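Monday, dye room

In at 7:15, heater off again, room freezing. Water slow out of the tap. Put the big pot on first and then went looking for gloves.

Plan was to finish the madder runs for Previs and start the weld. Finished most of the madder. Weld not touched.

Wool is the new Narnard, worsted, two ply, undyed. 221 g on the kitchen scale, dry, before scouring. Feels greasier than the last lot. Scoured it twice with the plain detergent, long soak, no stirring. First water came off yellow and smelled like a barn. Second was nearly clear. Would have done a third but ran out of morning.

Note for Lurdes: the ties on these skeins are way too tight. I redid most of them as loose figure eights with cotton string. The ones I skipped have a pale ring where the tie was, same as October. My fault. Please everyone, check ties BEFORE mordant and not after.

Mordant: alum at 10 percent of dry weight, no cream of tartar. I know Abdelkrim likes the cream of tartar. Left it out to see if the red would stay cooler and less orange. Heated slowly, held an hour, turned off, lid on, left in the pot. That was Friday's batch, so it had all weekend to sit. Squeezed out this morning, did not rinse. Fiber feels fine, not sticky.

Madder: ground root, the older bag, the one with the torn label. Soaked overnight in a bucket by someone (thanks Valter?) so I just tipped the whole lot in. First soak water is usually brown and I usually pour it off. Forgot. It went in with everything else.

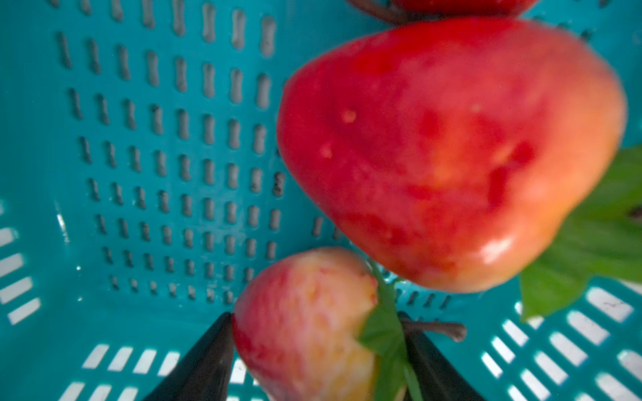 Teal basket, slotted side, strawberries.

Bath A, tap water. Slow heat. This is where it went sideways. The thermometer clip slipped and the probe was sitting in the air above the water, so for a good while I was reading steam. Moved it, and the pot was well hotter than I wanted. Pulled it off the burner. Color at that point a brownish brick. Not awful. Not what Previs asked for either, they want the pinkish red off the sample card.

Bath B, tap water plus a spoon of chalk. Kept it low this time, up to 49 C and no more, most of the day. Much better. Clear warm red, a bit of orange when you hold it at the window. Seems to go deeper the longer it sits, still moving when I checked at 3. Leaving two skeins in overnight.

Bath C, rainwater from the barrel. Same root, same weight, no chalk. Orange. Really orange, like carrot soup. Even colour though, no streaks at all, best of the three for evenness. So water matters more than the tartar, at least on this wool. Should have guessed, the old book with the blue cover says it in the first chapter and I skipped the first chapter.

To do on water: get the hardness strips out of the drawer and write an ACTUAL number next to each bath. We keep writing "hard" and "soft" and it's no use six months later.

Exhaust bath off B: threw in the silk scraps at the end. Came up a peachy pink, very pretty, no use to Previs but Nilmini will want it for the Oyelaran scarves. Kept the bath. It's in the lidded bucket under the bench, labeled, do not dump. I mean it about the dumping.

Iron: did one dip test only. Small skein from A, quick in and out of the iron pot. Went to plum brown within a minute or so, then I left it too long while answering the phone and it went to mud. Took it out and rinsed it hard. Keep the iron spoon on its own hook please, it was in with the alum spoons again and I don't want to chase that kind of dullness through a whole order.

Breder stove: left burner is uneven. Fine on high, cuts out on low. Low is the only setting madder needs, so this is annoying. Used the right burner for B and the hotplate for C. A was on the left one, which might be part of the trouble along with the thermometer. Can't say which. Will run A again on the right burner before I blame the stove.

Iron pot was down to 445 ml at the end, topped up with tap, marked the new line in grease pencil.

Drying: hung A and C on the rack at the back, B half and half. Turned them at noon and again around 4. There's a draft from the door that dries the end skein first and it always looks lighter until the rest catch up, so don't judge the color off that one. Judged the color off that one last time, wrote a whole paragraph, had to cross it out.

Swatches. Wound cards for A, B and C, wrote bath letter and water on the back in pencil. Half of each card goes in the south window with foil over the other half. Four weeks. The last fade test got moved for the window cleaning and no one wrote down when, so please leave these be.
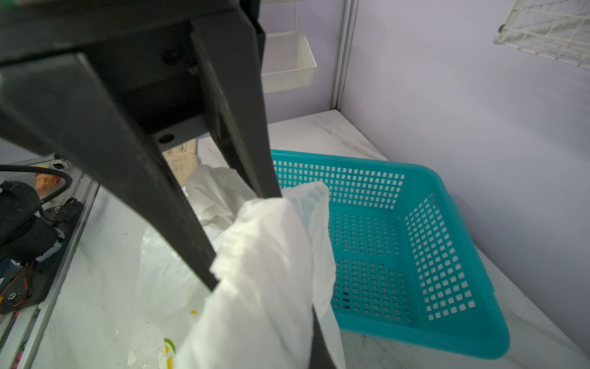 Benedita Mendes, reading over this at closing: I'd drop A altogether and not repeat it. You already know what hot madder does, and we have cards of it going back years. Spend the root on a second B with the chalk measured properly, a spoon is not an amount. And pour off the first soak next time, that's where your brown is coming from, more than the heat.

Fair on the spoon. Not sure about the soak, B had the same soak water in it and B is not brown. But B never got hot, so maybe you need both. Could split it: one small pot with first soak poured off, one with it kept, both low, same chalk by weight. Cheap enough, small skeins. Abdelkrim can have his tartar in a third if he does the washing up.

Root left: less than I thought. Enough for the small pots and one proper bath, then we need to order. Lurdes has the supplier's number. Ask if it's the same harvest, and ask them to mark the bag somewhere that doesn't tear.

Previs: sent a phone picture of B, wet, told them it was wet. They liked it. Will send an actual dry length by mail, phone pictures make every red look like ketchup.

Still open
weld, whole thing
hardness strips
left burner
new clip for the thermometer, the strong kind
string, cotton, the thick one, we're nearly out
heater!!

Left 6:20. B still in the pot, burner off, lid on, towel around it. Whoever is in first tomorow, lift it, dont stir.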